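August, Saturday – Istitz pool, learn-to-swim program, water log

Opening checks were completed at 6:40 a.m. Free chlorine in the teaching pool was low at both ends, lower at the shallow end than on the previous entry. Combined chlorine was within the limit. The deep-end sample was repeated with a fresh reagent and gave the same result.

The meter for the teaching pool read 1,355 at opening. The Pundetti feeder had stopped on its low-flow alarm at some point overnight. The intake screen was cleaned, the feeder was restarted, and the alarm has not returned. Cause not established.

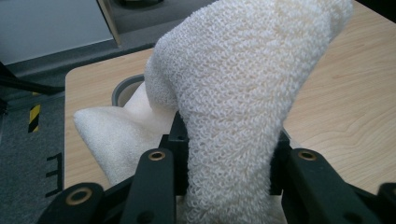

The first beginner class was held back until the second reading came into range. Fourteen children were enrolled. Instructors used the delay for dry-land work: kicking while seated on the deck, breathing out on a count, and the rule on waiting for a signal before entry. Parents were told the reason for the delay at the front desk.

Locker stock was reviewed after the second class. The Feleo kickboards from the older batch are splitting along the edges and should be withdrawn before the fall session – the newer ones are sound. Goggle straps remain in short supply.
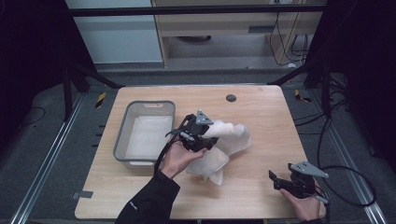

The Wanigasekara pool has asked whether its beginners may share our Saturday session while its filter is replaced. Capacity in the teaching pool permits one further group, provided that the lane rope is moved and a second instructor is on deck. Towels would also need attention. A plain white one, such as the crumpled one on the table next to the gray basin, is easily confused with another, and names should be marked before the groups are combined. Reply to be sent once the feeder has run a full week without a stop.

Closing meter reading not yet entered.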